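I finally sat down in March to work out what we can spend on grippers, and the budget came out thinner than my coffee! Krystyna Kalinowski and I have $1,000 between us for the whole sorting project, and my first wish list blew past that before I'd even gotten to cables.
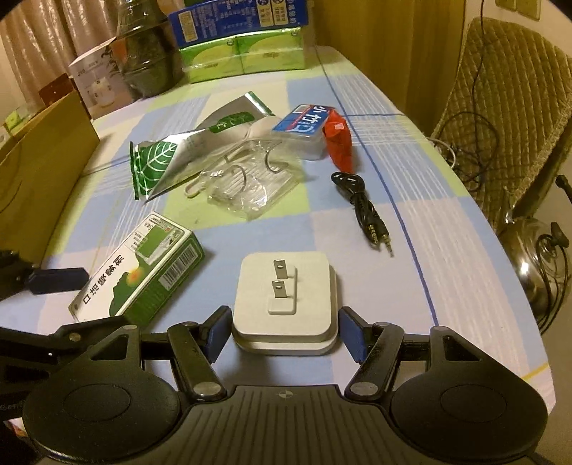
So, quotes. Skadero wants us to buy in packs of 4 (no thanks), while Bramex will sell singles but charges extra for spare finger pads. I'd budget for pads anyway, and for little screws too. I left those off last time and grumbled for weeks.
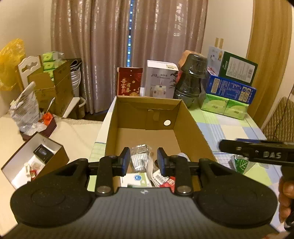
Then there's the question of how many hand-held units to get. Krystyna says three, I say two plus a decent charger and some storage, and we're still going back and forth on it (by text, mostly after 10 at night). Shipping from Bramex takes 19 days, so we can't dither forever.

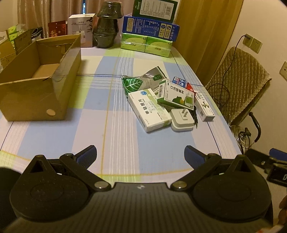

For props I've put down zero dollars. Groceries, medicine boxes, old cartons, it all comes out of the cupboards. If you've ordered from either place, tell me how the pads held up!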